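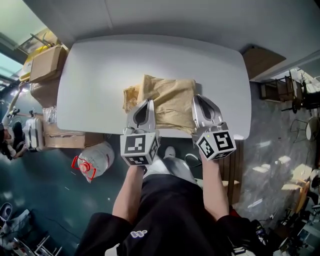
Burlap sack on a white table.

Pre-settlement walk-through, Flamano Court, unit 303
Reading time: 2 min
Inspected by Marit Haugland, 1 August 2020

1. Smoke alarms: tested, all sound. Pass.
2. Hot water tempering valve: no compliance tag. Vendor to supply.
3. Balcony balustrade: one fixing loose at the north post. Re-inspect before keys are released.
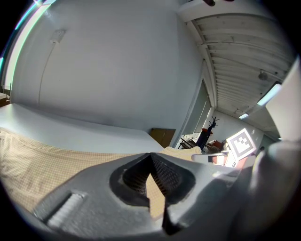 4. Switchboard: safety switch trips on test. Circuit labels faded.
5. Window locks: rear bedroom key missing.
6. Strata records: special levy of up to $280 per lot, unpaid. Adjust at settlement.

Comments (2)

Teodor Tveit: Item 3 was also noted on 13 in January. Same bracket.

Anqi Meng: Does the levy in item 6 cover the balcony repairs, or are those billed to the lot?

Contact Halik Property Inspections | © Halik | Back to top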